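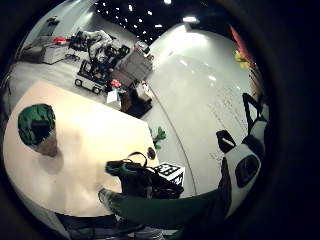

NOSBERG, August

How a robot club teaches a robot to clear a table

Picking up a cup is easy for you. Your eyes find it, your hand goes out, and your fingers close at the right moment. You do not have to think about how hard to squeeze.

A robot has to be taught all of that. At the summer robot club in Nosberg, students between 11 and 15 are spending the month on one job: teaching a robot to put things away. Their project is called Clumik. The club meets at two in the afternoon and goes on until five.

What does the robot need to learn?

Clearing a table sounds like one job, but it is made of many small ones. The robot must find an object. It must move its gripper close without knocking the object over. It must close the gripper, lift, move to the right spot, and let go.

Each of those steps can go wrong. A gripper that closes too early pushes the object away. One that closes too late bumps into the table. If it lets go too high up, the object falls.

Learning by copying

One way to make a robot do something is to write out every move as computer code. The club did this last year with a smaller arm. The code worked as long as each block was in exactly the right place. When a block was moved by the width of a finger, the arm closed on air.

This year the students are using a different method. A person does the job first, many times, and the robot's computer studies the recordings. This is called learning from demonstration. A demonstration is when you show someone how to do a thing.

To make the recordings, a student holds a gripper tool in one hand and uses it to pick things up. A camera on the tool records what is in front of it. The camera has a very wide lens, so one picture takes in the tabletop, the floor, the wall and even the lights on the ceiling. Straight edges look curved in these pictures, and the corners are dark. The computer does not mind this. It gets more information from a wide picture than from a narrow one.

What are the black and white patterns for?

If you look at the table you will find a small white box with bold black shapes printed on it. It looks a little like a puzzle. A pattern of this kind is called a marker.

Markers are useful because a computer can spot them quickly. A plant looks different from every side, and its leaves can move. A marker has sharp corners and only two colors. When a computer knows the real size of a marker, it can work out how far away it is and which way it is turned. People do something similar when they use a tall building to find their way around a town.

Why do it so many times?

The club's first set had 19 recordings. The students trained the robot's program with them and tried it out. The robot reached toward the right part of the table and then stopped above the object.

The second set had 127 recordings, and now there are 217. The students changed something each time – where the object stood, which way it faced, or where the person began. If every recording is the same, the program learns only that one case. With many different ones it can start to handle a spot it has not met before.

With the newest program, the robot put the object away 17 times before it missed. The miss happened with an object close to the edge of the table, so the next recordings will have more objects near the edges.

Bad recordings are thrown out. If a student drops something or stops halfway, that recording is marked and left out of the set. Otherwise the robot might learn to drop things too.

Words to know

Gripper: the part of a robot that holds things, like a hand.
Marker: a printed pattern that a computer can find easily.
Demonstration: showing how a job is done.
Training: the time when a computer program studies its recordings.

Try it at home

You need a partner, a spoon, a plastic cup and a pair of kitchen tongs. Put the spoon on a table. Your partner holds the tongs and closes their eyes. You may use only these words: left, right, forward, back, up, down, open, close. Guide your partner until the spoon is in the cup.

Then move the cup, and start again using exactly the same words in the same order. Where does the spoon end up this time?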